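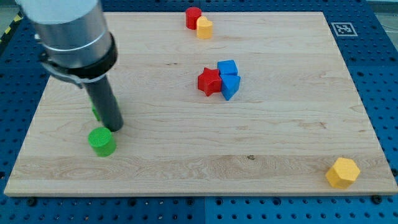

The tabletop cell at Sirnstead with the block set on the board.

Pushing cell: clamping collar fault and return to service

The pushing cell at Sirnstead is running again as of April 18, 2024, with a reduced speed limit. It was taken down after the tool tube slipped in its clamping collar during an overnight run and the tip made contact with the board. No one was in the room. Damage was limited to a shallow dent in the wood and a scuffed tip.

Su-chen Lai traced the fault through the logs. The tube had moved down by 6 mm over roughly 1,000 pushes, in small steps, most of them after sideways contact with two or more blocks pressed together. The controller had no way to see this. It computes tip height from the arm joints and a fixed tool length, so it continued to report normal clearance until the force limit tripped. The arm stopped as designed.

The latch on the collar was closed when Hok-lam Huang inspected it. Its clamping force was well below the value recorded at installation in January. The collar, supplied by Ondura, has been replaced with one from the same batch, and we have asked the supplier whether the loss of force is expected at this duty.

Until we have an answer, the following apply:

Tip speed is limited to 30 mm/s for all pushing tasks.

Tool length is checked against the reference block every 100 pushes. A change of more than half a millimeter stops the run.

Unattended runs are suspended. The operator on shift signs the log at start and finish.

Push data from the affected night should not be used for contact modeling. Morena Fiore has flagged the files on the Traduscombe server. Camera data from the same run is unaffected.

Ya-wen Pan is drawing up a keyed collar that would block axial movement even with the latch loose. Send comments on the draft to her directly.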